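Picking paint without losing your mind
Notes for the Istasley library talk, evening slot

OPENING
Say hi, wait for the chairs to stop scraping. Ask who has painted a room and hated it by the weekend. (Hands will go up. Put mine up too.)

I've worked the paint counter at Griffiths for 16 years and I still got my own hallway wrong twice. Tell the hallway story now, keep it short: picked a gray called Stunura off a chip at lunch, painted it at night, woke up to lavender. Lavender! Lived with it until June and then did it over in a beige that came out pink.

THE CHIP IS TINY
Pass the fan deck around. Griffiths stocks over 3000 colors between all the lines, and every one of them is shown to you on a strip of card the size of a stick of gum, under store lights, next to six of its cousins. Your eye compares it to the cousins. At home it gets compared to your floor, your couch and that orange lamp.

Take the chip home. Hold it upright against the wall, because a wall doesn't catch light the way a table does. Look at it at 8 in the morning and again after supper with the lamps on.

(If somebody asks about phone apps: fun for ruling things out, don't buy a gallon off one.)

SAMPLE POTS
Hold up the Pastus pot. This is the line I use at home, no one's paying me to say so. Two coats on a piece of poster board, right up to the edges, no white border left showing. Then move the board around the room for a few days. Put it behind the couch, put it by the door, put it in the worst corner you've got.

Please don't paint nine stripes straight on the wall. I love you all but you'll see the ridges of those stripes through your finish coat forever.

UNDERTONES
Slow down here, people like to write this part down.

Every beige and gray leans somewhere: pink, green, yellow, purple. The easy way to catch it is to lay the chip on a plain sheet of printer paper. Then check the darkest color on the same strip, where the lean is much easier to see. If the bottom one is clearly purple, the pale one at the top is a little bit purple too, and it'll come out to say hello on a cloudy day.

Leave time for questions about trim. There are always questions about trim. My answer is to match the white you already have before you go chasing a new one.
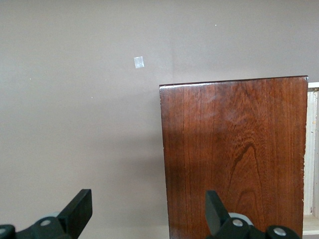
Taupe is the color I get asked about most, and it's the one that sends the most people back to the counter, usually sure we shook up the wrong can. Have a look at how this wall goes a little lighter up toward the left and a bit darker and cooler down low, and then tell me whether you'd call it brown, gray or mauve, since I'd say all of them depending on where I'm looking. Small white things jump right out on a color like this as well: the little square near the top, and even the tiny specks. So before you open the can, peel off any old bits of tape, wipe the wall down, and let it dry overnight. Okay, trim questions, go ahead, and the sample boards are on the back table if you want to carry one over to the window.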